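Chapter 44
Sorting the Snack Shelf

A snack bag is packed with facts – and every one is a way to sort!
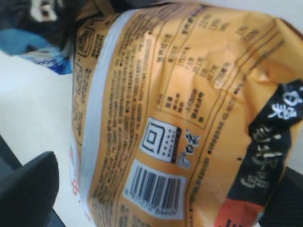
Nuala Ní Chonaill asks her class at Rirncombe to start with shape, then argue about it.

Good! Arguing is how rules get made.

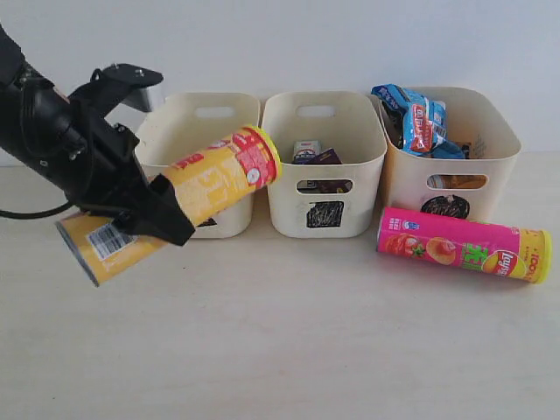 A sorting rule has to cover everything on the table. Try "bags here, cans there." Now where does a small box go? Ours went in the middle bin.

Labels help too.
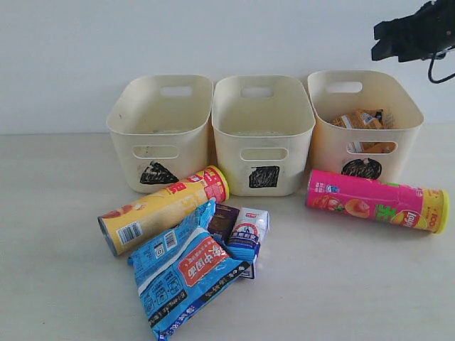 Figure 1. Triangle, square, circle: a mark for each bin.

Color gives us a whole new rule.
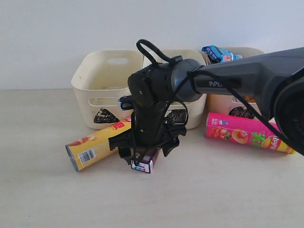
Figure 2. Same kind of canister, yellow and pink.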